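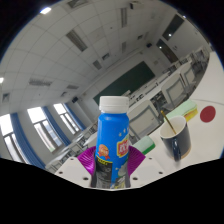
What is a grimoire, and is it the same thing as a book of spells? A grimoire is a handwritten or printed manual of magic, and spells are only part of it. Most of them also have prayers, lists of spirits, lucky and unlucky days, and a lot of instructions for making your own tools.

OK so I've been reading a cheap one for three weeks and I have to talk about it somewhere, sorry in advance.

Mine is a facsimile from Plindwood, 234 pages, paperback, and the type is so small I've been using a ruler to keep my place. The original was a peddler's book. People bought these at fairs along with ribbons and almanacs!

First surprise – how much of it is church stuff. Psalms all over the place. You say this one over the water, that one over the knife, then you fast, then you go to confession, and THEN you try to get a spirit to tell you where the treasure is.

So much treasure, by the way. I'd guess a third of the book is finding buried money. The rest is toothache, sick cows, thieves, and getting a neighbor to stop talking about you.

There's a day table at the back with 366 little entries, so whoever made it remembered leap years. Every day is marked good, bad or mixed. My birthday is bad for travel and good for buying pigs.

The dates are the messy part. The title page claims it's centuries older than it can be, and they nearly all do that. An old date and a famous dead author sold copies. The Yatsenko catalog lists 700 printed magic books and the notes say "false date" so often that they shorten it to f.d. after the first few pages.

Somebody asked if owning one got you in trouble. Depends where and when! In some places it could be used against you in court, and in others the priest had one on his own shelf (for reference, I'm sure).

If you want to read one without spending money, Trikum has scans you can page through for free. The search box is terrible. Type one word only and leave off the accents.

Also the library in Cesbridge is putting a few out in glass cases in October. I'm going the first weekend, and I'll post what I can read of the margins. Owners wrote in these things constantly – recipes, debts, one guy's list of hens.

I'm on page 90 now, still in the thieves chapter. It involves a sieve and a pair of scissors. More when I've figured out who holds the sieve.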